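Why Does a Plastic Bottle Have So Many Bumps?
Children's Learning Pages — Everyday Things

A water bottle seems like a very plain object. People buy one, drink from it, and place it in the recycling bin. Yet almost every part of a bottle has been planned by someone. Engineers choose its shape, its cap, and even the pattern on the bottom. This page explains what the parts of a bottle do.

How a bottle begins

Most clear water bottles are made from a plastic called PET. A bottle does not start out in its full size. It starts as a small, thick tube that looks like a test tube with a screw top. The tube is called a preform.

At the factory, the preform is heated until it is soft. It is then placed inside a metal mold, and a rod stretches it while air is blown in. The soft plastic swells like a balloon until it presses against the walls of the mold. It cools quickly and keeps that shape. The bottling hall at Hamitz, which school groups may visit in November, fills 3,312 bottles on each of its morning runs.

The walls

Plastic bottles have thin walls, because thin walls use less plastic. A thin, flat wall bends easily. To see why ridges help, hold a sheet of paper by one end. It flops down. Now fold the sheet back and forth like a fan and hold it again. The folded sheet stays much straighter. Ridges in a bottle work in a similar way. They make the wall stiffer, and they also give fingers something to grip.
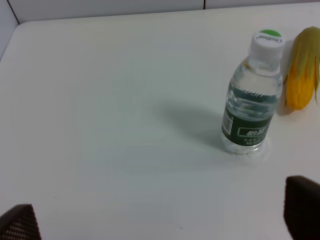 Melur Rondonuwu asked, after reading this page with a class, whether the water would taste any different if the bottle were perfectly smooth. It would not. The ridges change how the bottle feels and how strong it is. The water inside stays the same.

The bottom

Turn an empty bottle over and look at its base. Many bottles have a pattern there that resembles the petals of a flower. A thin, flat base could bulge outward, and the bottle would wobble. The folds of a petal base make it stiffer, and the low parts between the folds act as feet.

The cap

Inside the cap is a spiral ridge called a thread. The neck of the bottle has a matching thread. When the cap is turned, the two slide along each other and the cap is pulled down tightly. Many caps also have a ring at the lower edge, joined by tiny bridges of plastic. The bridges break the first time the bottle is opened — a useful sign for the person who buys it.

The label

A label usually gives the name of the water, where it comes from, and how much the bottle holds. It may be printed in any language, depending on where the bottle is sold. The barcode is a set of dark bars and light gaps. A scanner at the store shines light on it and reads the pattern as a number.

Something to try

Fill a clear bottle with water, close it, and stand it on a white table near a window. Look for bright patches on the table close to the base. Water and curved plastic bend light, and this bending is called refraction. Move the bottle a little and watch whether the patches change.

Words to know

Preform: the small tube that becomes a bottle.
Thread: the spiral ridge on a cap or a neck.
Refraction: the bending of light as it passes from one material to another.

Related pages
How Glass Is Made
Where Does Tap Water Come From?
A Visit to the Lubis Paper Mill
What Happens to the Recycling?
Why Zippers Work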